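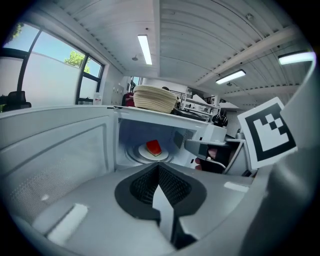 How to clean a microwave without buying anything

Every few months someone sends me a link to a new microwave cleaning product. The last one was a plastic figure that puffs steam out of its head. Before that it was a spray called Bultia, which smelled like a swimming pool and left a film I had to wash off with dish soap. I could have started with the dish soap.

I have my doubts about most of the home methods too, so I tried the popular ones on the same kind of mess, mostly old tomato sauce. What follows is what I still do.

What you need

A microwave-safe bowl, a cup of water, a wooden spoon, dish soap and a soft cloth. Lemon is optional. People swear by it, but I couldn't see any difference between lemon water and plain water. It does smell nicer.

Step 1. Heat the water

Put the water in the bowl and stand the wooden spoon in it. Don't skip the spoon. Plain water in a very smooth bowl can get hotter than boiling without bubbling, then jump out at you when you touch it. Run the microwave on high for 3 minutes. Mine is a small one, so if yours is powerful, start with 2.

Step 2. Leave it alone

Keep the door shut for another few minutes. Most guides rush this part, and I suspect that's why so many people end up scrubbing. The steam needs time to soften whatever is stuck on.

Step 3. Wipe

Take the bowl out with oven mitts. Lift out the turntable and wash it in the sink once it has cooled. Wipe the ceiling first, then the walls, then the floor. For spots that hang on, use a drop of dish soap on the cloth and hold it there before you rub. No steel wool, and no knife.

Step 4. The door

Wipe the inside of the door and the edges where it closes. Use a damp cloth – not a dripping one – and keep water out of the vents and latch holes. If the door is bent or won't close properly, stop using the microwave and get it looked at.

What about baking soda and vinegar?

Mixed together they fizz, and then you have slightly salty water. Baking soda alone, as a paste, is fine on a burnt patch. Vinegar alone helps a little with smells – so does leaving the door open for an hour.

How often?

I've read that you should do this every week. Maybe, if you reheat soup without a cover. A cover does more than any cleaning schedule, and an upside-down microwave-safe plate works as well as the Pruken lid I paid for in October.

Yuk-lan Chu
Last updated 2018-03-04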